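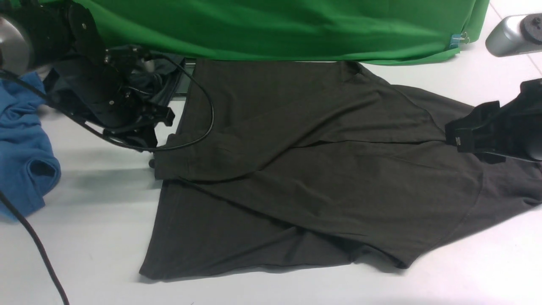 Prenda gris oscuro, mesa blanca, a medio plegar.

De: Benedito Prado
Para: lista Senus, grupo de ropa
Asunto: Re: Cómo doblar las prendas grandes oscuras

Hola a todos:

Contesto a Veerle debajo de su mensaje.

Veerle Van Dijk escribió:
> En mayo entregamos 70 prendas y me devolvieron 2 cajas porque
> no cerraban. Las sudaderas y las chaquetas de punto ocupan
> el doble si se doblan cada una a su manera. ¿Podemos acordar
> un solo método? Selamawit las enrolla, Wim las dobla en tres
> y yo las doblo por la mitad. Además, en las muy oscuras no
> veo dónde acaba una capa y empieza la otra.

Sobre lo último: a mí me pasa igual. En una tela mate casi negra los pliegues se confunden y lo único que me orienta son las costuras. En la foto se distingue una costura larga y curva hacia la esquina inferior derecha, y otra línea de puntadas en el extremo doblado que queda encima. Yo busco primero las costuras y después muevo la tela. La mesa blanca ayuda mucho, porque el contorno resalta aunque el interior no se entienda.

En cuanto al método, propongo el siguiente para todo lo que sea de manga larga:

Extender la prenda con la espalda hacia arriba y pasar la mano desde el centro hacia fuera. Si queda un pico de tela fruncida como el que se ve en la parte alta, hay que deshacerlo antes de seguir; una vez doblado encima ya no se va.

Meter un lateral hasta el centro, con la manga paralela al borde. Repetir con el otro. Un pliegue grueso en diagonal, como el de la foto, no vale como pliegue final: se abre y vuelvo a tener la caja sin cerrar.

Doblar desde abajo, dos veces. El paquete tiene que quedar en 25 cm de ancho, que es lo que admiten las cajas de Golgate. Las de Skimdale son algo más anchas, pero prefiero una sola medida para todas.

Las capuchas van hacia dentro, en el primer doblez. Las cremalleras, cerradas hasta arriba.

Enrollar me parece bien para camisetas y ropa de niño. En prendas grandes el rollo queda gordo en el medio y no apila — lo probé con las de la última entrega y tuve que rehacerlas.

Wim, si tienes todavía la plantilla de cartón, tráela y comprobamos la medida. Noémi preguntó si las oscuras van en caja aparte. Por mí sí, sueltan pelusa sobre las claras, pero no sé si nos llegan las cajas.

Si alguien prefiere otro orden, que lo escriba aquí antes de la próxima entrega.

Un saludo,
Benedito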